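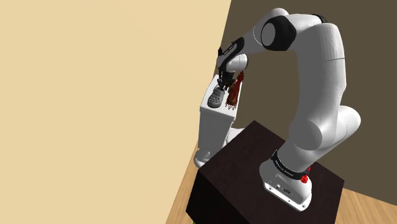 Filed under: Workshop Notebook / Church Organs / Trukden

August – posted by Hermine Tanner

Print this entry | E-mail this entry

Trukden chapel organ, job 2335, cont.

Started on the Bourdon this morning. All of the bottom octave is on the bench now, 12 pipes, stoppered wood. Low C and C# have splits down the back, old glue line let go. D fine. D# somebody filled with what looks like candle wax, and a lot of it. Scraped it out, kept a bit in an envelope in case the parish wants to know.

Stoppers – leather is gone on most of them. Hard as a shoe sole. E and F so tight I had to warm the pipe top with the lamp and leave it half an hour before they'd move. Don't pull on the handles, the F# handle came off in my hand. Reglued, clamped, leave it alone till tomorrow please.

Releathering with the soft white sheepskin from Dutetti. Marcus wanted to use the thicker stuff left over from Gatum. Tried it on G, too tight, pitch jumps when you tap it down. Stay with the thin, two layers on the worn ones. Graphite on the outside, not tallow. The last people used tallow and it collects everything.

Pitch. Organ is a good bit sharp of modern. Chapel doesn't care, they sing with the organ and nothing else, and the minister told me flat out he does not want the hymns to "feel different." Fine by me. Leaving pitch where it is. Write this on the job card so we don't have the same argument in the fall.

Windchest. Top boards off at the bass end only. Screw heads chewed up, so somebody has been in before, no date or name anywhere that I can find. Pallets OK. Two springs weak, swapped from the drawer. The cipher they complain about (same A, always in the second hymn) – I think it's the pallet guide pin, bent slightly toward the window side. Straightened it, worked the key maybe fifty times by hand, no stick. But it never stuck for me before either, so not calling it fixed. They say it only does it once the chapel is full. Humidity, probably. Will need to sit through a service up there and listen from the bench. 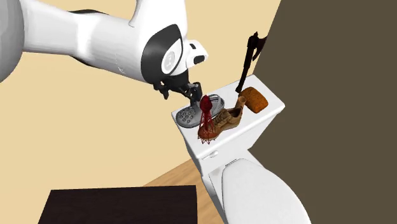
Slider for the Principal is the other headache. Runs free for half its travel and then drags. Pulled it, long shiny patch on the underside. Scraped very lightly, more graphite. Better. Not good. Table may be crowned in the middle, will put the long straightedge on it once Marcus brings it back.

Wind pressure – before touching anything the reservoir sat well below the mark pencilled inside the case. Took one of the weights off the floor behind the reservoir (been down there for years from the dust) and put it back on top, came right up to the pencil line. So that's probably why they've been saying the old organ got tired. Told the organist, she was a little put out, she's been pulling extra stops for the congregation to hear the tune.

Phone call w/ Orlandini at 10, re the two missing Mixture pipes. They can make them to match if we send a neighbor pipe on each side plus a rubbing of the mouth. Metal is fairly high lead, soft, so pack them in the foam tray and NOT in the cardboard tube like last time. Price OK, six weeks, which puts us past harvest thanksgiving. Asked the minister if he can live with the Mixture off until then. He can. He'd rather not have it on at all, I think.

Questions for the chapel, before I forget
– who has the key to the blower cupboard. Not on the ring they gave us
– can evening prayer move to the schoolroom for the two days the chest is open? Can't tune with people in, and I'm not going to ask them to whisper
– the brass plate on the case, "to the glory of God and in memory of" and then the name is polished flat. Does anyone have it in a minute book? Would be nice to cut a new one underneath and leave the old
– psalm board is screwed straight into the case side. Right through the panel. Has to come off, needs another home

Marcus says: glue on C# looks starved at the foot end, check before it goes back in. Marcus Lindgren is right, it is starved. Opened about a hand's width again with the thin knife, ran in fresh hide glue, clamped with the long cauls. No nail. There was a nail in it before and that's what started the split.

Voicing, nothing done and nothing planned for the Bourdon. Speech is slow on low C but it has to be slow, it's a 16 foot stop in a small room. Might ease the cap on D a hair. Want to hear it under the Lord's Prayer response first, they hold that chord forever.

To do next: finish stoppers G# up, long straightedge from Marcus, rubbing for Orlandini, order more sheepskin (one skin left, not enuogh), sweep under the chest before the top boards go on. Found a collection envelope and three hymn numbers down there allready. Envelope goes back to the chapel, unopened.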